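Zarudus Two-Arm Garment Bench
Research configuration for cloth handling and folding studies

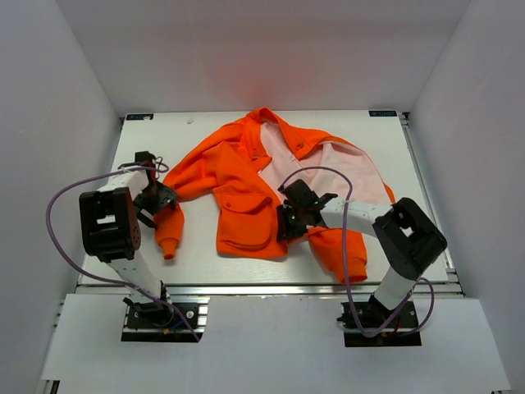 Zarudus is a tabletop workcell for research on garment manipulation. It is sold as a complete bench with two arms, or as a bench without arms for groups that already own a compatible pair. The same hardware was used for the Nokness study of opening and folding outerwear, and the settings from that study ship with every unit as the default profile.

Overview

Most published work on robot folding uses towels and T-shirts. Jackets are harder. They have a lining that slides against the shell, pockets that catch a fingertip, fasteners that stop a fold from lying flat, and sleeves that do not follow when the body is moved. The Zarudus bench was laid out for this class of item. Both arms mount on the near side of the work surface, so that each one can reach a sleeve and the center opening without crossing the other.

The table top and the walls are plain and light in color. This keeps segmentation simple for saturated fabrics. White or pale gray garments need the dark mat, sold separately.

Method supported by the default profile

The Nokness method splits a fold into short two-handed moves. Each move is defined by a pair of grasp points, a lift height and a release line. Grasp points are chosen on edges and creases first - a sleeve bend, a front opening, a hem - and on flat cloth only when no edge is in reach. After each release the arms retract, the bench takes a new overhead reading, and the next pair is chosen from the new state. There is no stored template of the finished garment.

Cúc Diệp, who led the study, describes the choice of edge grasps as the part that mattered most. In early trials the policy was free to pinch anywhere, and on lined garments it often picked up the shell and left the lining behind. Restricting the first grasp to an edge removed most of these failures. The remaining ones were mainly at pocket flaps, where the flap was lifted in place of the panel under it.

Results with the default profile

Test set: 13 garments, all with sleeves, 5 of them lined
Fold completed without operator help: 75 percent of runs
Most common failure: grasp on pocket flap
Second most common failure: sleeve left under the body after the last move

Runs were started from a spread-out state with the front open. Starting from a crumpled state is possible, but no completion rate is given for it. The profile does not close zippers, buttons or snaps.

What is included

Work table with perimeter rail
Back wall and side walls
Front panel with cutouts for the arm base plates
2 arms with parallel grippers (complete bench only)
Arm cables and strain relief kit
Montoya controller, with power supply
Default profile and run logs from the Nokness study

Cable routing

Gripper cables run outside the links and must have enough slack for the full reach of the arm. Do not tie them to the forearm. A tied cable shortens the reach at the far corners of the table, and the controller will report this as a joint fault. Before the first run, move each arm by hand to all four corners and check that the cable does not drag on the cloth. Slow, light contact is tolerated by the profile. A cable that lies under a sleeve is not, and the run should be stopped.

Software

The Montoya controller accepts joint targets or gripper poses. Logs are written per move, with grasp points, gripper opening and the overhead reading before and after. Skater, the labeling tool, reads these logs directly and can be used to mark edges, creases and failed grasps for retraining. One Skater seat is included. Profiles made on earlier benches load without changes, except that lift height must be entered again.

Ordering notes

Benches are built to order. Replacement fingers are sold in pairs and should be changed when the pads show a visible groove. Buyers of the bench without arms need to send the bolt pattern of their base plates with the order, and the front panel is cut to match. Orders placed in December ship after the yearly stock count.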